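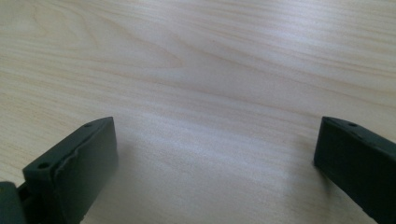 About Prindska

Prindska is a small school for household skills in Staltville. We teach grown people and older teenagers how to keep a home: how to wash and fold, how to put a kitchen in order, how to pack for a move, how to repair a small thing before it becomes a big thing. Our lessons are given in English, in simple words, and many of our students speak another language at home, as we do ourselves.

How we started

The school was opened by Rafferty Haddad, who had worked for 17 years in hotels and in private houses before he gave his first lesson. He had trained many new colleagues in that time, and he saw that most of them were never shown the work slowly. They were told to hurry and to copy. He wanted to have a place where a person can do the same task three times in one morning and ask questions in between.

The first course had two students. One of them was Roscoe Abernathy, who came to learn ironing after he moved into his own apartment, and who is now our second teacher. He gives the course in packing and moving and also the evening course in mending.

The name Prindska comes from the village of Rafferty's grandmother. It has no special meaning in English, and we are often asked to spell it. Please do not worry if you write it wrong in an e-mail, the message will reach us.

Where we are

Since August we are in the Whitlock building, on the second floor, above the shoe repair. Before this we had one room on Korkusberg Street, where the teaching of laundry and the teaching of cooking had to take turns. Now we have 228 square meters with a practice kitchen, a laundry room with a long folding table, and a larger room which we arrange new for every course. In one week it is a bedroom with a wardrobe, in another week it is full of boxes and paper.

The entrance is from the courtyard. There is an elevator, but it is slow, and you must close the inner door by hand.

How we teach

A group has never more than eight students. The lesson begins with a short demonstration, and then everyone works. We use ordinary things, the same as you have at home: plates that do not match, towels of different sizes, drawers that are a little bit too small. Students may also bring their own difficult objects. We have received a tent that did not go back into its bag, a box of cables, and a wedding dress.

We do not believe there is only one correct way to fold a shirt. We show two or three ways, and the student keeps the one which fits to the shelf and to the hands. Some of our students have pain in the fingers or can use only one hand well, and for them we look together for another method. Tell us this when you register, so that we can prepare the table at the right height.

Our courses

The basic course, Order in the House, takes 20 hours and is given in the mornings. It goes through the kitchen, the laundry, the bedroom and the cleaning of floors and windows.

Packing and Moving is a weekend course. It treats the wrapping of glass and plates, the writing on boxes and the loading of a small van – the van stands in the courtyard and we load it for real, then we unload it again.

Mending is given in the evening. Buttons, hems, small holes, loose handles. You do not need to own a sewing machine.

We also visit companies and residences by agreement. For this please write to Rafferty directly.

What it costs

The prices are on the page Courses. All material is included, also the coffee. If the full price is difficult for you, you can pay in parts, and you do not have to explain us the reason.

Open house

Our next open house is on April 12, 2025, from ten to three o'clock. You can see the rooms, try the folding table and speak with both teachers. Roscoe will look at one piece of clothing for each visitor and say if it can be saved. Children are welcome, but the practice kitchen has a real stove, so please stay with them.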